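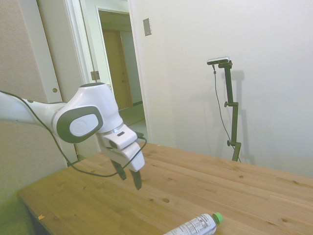
Chapter 4
Counting the Votes

An election is mostly remembered for its campaign and its result. Between the two lies a long night in a sports hall, and that night is the subject of this chapter.

Most systems of voting look splendid on paper. The difficulty starts when the paper has to be sorted, stacked and agreed upon by tired people who disagree about everything else. A cross in a box is easy to read. A cross that strays over the line, a tick, a smiling face or a short essay on the state of the roads is less so, and somebody has to decide what each of them means before anyone can go home.

We begin in the town of Pisover, where a council seat was once settled by a margin of two votes. The losing side asked for a recount, as losing sides do. The second count gave a margin of five, in favour of the same candidate, and both parties declared that their faith in the process had been shaken. Section 4.2 follows the ballot papers from the box to the final bundle and asks where the missing three might have been hiding.

From there we move to the district of Zosora, whose rules on doubtful papers run to four pages and contradict themselves on the second. Compare them with the rules in Loment, which fit on a postcard and leave nearly everything to the returning officer's good sense. Readers may wish to form a view on which is the more alarming.

By the end of the chapter you should be able to:

Explain the difference between a spoilt paper and a doubtful one.
Describe what counting agents may do, and what they may only wish to do.
Set out the grounds on which a recount can be refused.

Key terms: returning officer, counting agent, doubtful paper, bundle check, recount.

4.1 Before the boxes are opened

The count begins with a sum that has nothing to do with who won. Staff check the number of papers in each box against the number handed out at the polling station.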